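Our Visit to the Bepari Garment Works in Trodton

I had wanted to see the inside of a clothing factory for many years. My mother was sewing at home when I was a child, and I wear out my shirts quickly, so I am curious about both ends of the matter. When the Bepari works in Trodton put a notice in the library that they would open the doors to visitors on August 24, 2022, I took the day off and went with a neighbour.

We came by the early bus from Skernlow. The trip takes longer than the timetable says, because the road by the river has been under repair since last November, and we missed the opening words of the manager. A woman at the gate gave us yellow vests and a sheet of paper with the plan of the building. The sheet said that 189 people work there in two shifts, and that the oldest part of the building was once a flour mill. You can still see the thick walls and the small windows on the north side.

The tour began in the cloth store. I had expected noise, but this was the quietest room of the whole day. The rolls lie on racks up to the ceiling, each with a label for the colour and the dye lot. Our guide explained that two rolls of the same colour can be slightly different if they come from different lots, and then a sleeve will not match the front. For this reason all the parts of one shirt must be cut from one roll. She told us that there were 1,104 rolls in the store that morning. I asked if somebody really counts them. She said yes, every morning, and she looked a little surprised at the question.

After that we went to the cutting hall. The cloth is spread in many layers on a long table, and the pattern is laid on top as a paper. It must be left to rest for some hours before cutting, as knitted cotton is stretched on the roll and wants to go back to its own size. I did not know this. I thought of all the shirts which became short after the first wash, and I wondered whether they had been given their rest.
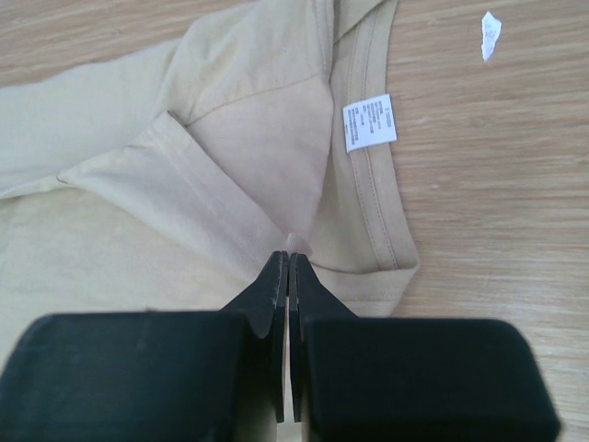 The sewing floor is upstairs, and it was the part my neighbour liked best. The machines stand in rows, and every person does one seam only. One joins the shoulders, the next puts on the neckband, another closes the sides. I tried to follow one shirt from the first machine to the last, but I lost it at the neckband, where there was a pile waiting. The guide said the neckband is always the slow place. It is a small piece, it must be stretched a little while it is sewn, and if the stretch is not even the collar makes waves. New workers do not get this job in their first year.

I asked about the heat, as it was quite warm under the roof. They have big fans, and the breaks are longer in summer. One of the sewers told us she would prefer better chairs to longer breaks. The guide heard it and wrote it down, which I thought was nice of her, although I cannot say what will come of it.

At noon there was soup and bread in the canteen, four dollars for visitors. It was pea soup, and very good. On the wall hang old photographs of the works from the time when they made only grey work coats for the railway. There is also a framed order book, open on a page with an order for 327 coats, to be delivered to Stodska. The handwriting is beautiful, and I could not read half of it.

In the afternoon we were shown how the cloth is tested. A piece is washed many times, and after each wash it is measured and compared with a colour card. A small round patch is also rubbed until a hole comes. The young man in the test room seemed very happy to have visitors, and he kept us there longer than the plan allowed, so our group had to leave out the boiler house. I was a bit sorry about that.

The shop by the gate sells seconds, which are clothes with a small fault. I bought two undershirts and a navy cardigan with one buttonhole too low. My neighbour bought nothing but offcuts, a full bag, for her quilts.

Some practical advice, if you go next year. Wear flat shoes, for the stairs are iron with holes in them. Bring cash for the shop. The last bus back to Skernlow leaves from the church and not from the factory gate, and we had to run for it.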